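Counting the Fish in John 21

24/01/2021

The last chapter of John's Gospel gives an exact figure for the catch: one hundred and fifty-three large fish, and the net was not torn. The number has attracted commentary out of all proportion to its place in the story. I spent most of December reading through some of it, and these are my working notes.

The oldest line of interpretation I looked at is arithmetical. Augustine observed that 153 is the sum of the whole numbers from one to 17. He then divided 17 into ten and seven, taking ten for the Commandments and seven for the gifts of the Spirit. The arithmetic is correct. What it proves is a separate matter. Any reader in the ancient world with some schooling would have known triangular numbers, so the pattern was available to the author. The split into ten and seven is another step, and the text gives no direct support for it.

A second line goes back to Jerome, who reported that Greek writers on fishing counted 153 kinds of fish. On this reading the catch stands for all nations. The difficulty is that the surviving works on the subject do not clearly give that total, and counting the species in them depends on what one treats as a separate kind. I would not build a sermon on it.

A third line uses letter values, in Greek or Hebrew, to get from a word or place name to 153. Ezekiel 47:10 is usually brought in here, with its fishermen standing from En-gedi to En-eglaim. "Gedi" adds up to 17 in Hebrew and "eglaim" to 153. This is the strongest of the three in my view, as Ezekiel has water, nets and many kinds of fish in the same verse. It does still ask a Greek reader to do sums in Hebrew.

Tarek Naciri lent me a commentary printed in 1637, which spends four pages on the number and one short paragraph on Peter. I think that gets the weight of the chapter wrong. Verse 11 is a report. Verses 15 to 17 are the center, where Peter is asked three times whether he loves Jesus and is told three times to feed the sheep.

Jenő Vörös takes the plainest view: fishermen who share a catch have to count it, and somebody remembered. I used to find this a little flat. I now think it explains the most with the fewest assumptions. The adjective "large" and the remark on the net both belong to the same kind of talk. It does not rule out a symbolic sense – John can use an ordinary fact for two purposes – but it means the symbolic sense is not needed for the verse to work.

One small point on the Greek. The verb for hauling the net ashore in verse 11 is the same verb used in 12:32, "I will draw all people to myself." That link rests on a word that is on the page, and I would put it ahead of any of the sums.

Next I want to look at the charcoal fire in verse 9 and its partner in 18:18. The same noun appears in both, and nowhere else in the New Testament.

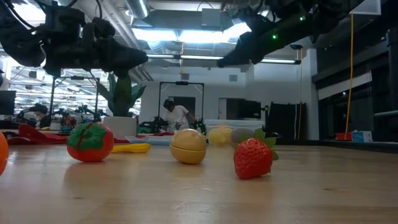
Play fruit and vegetables on the table.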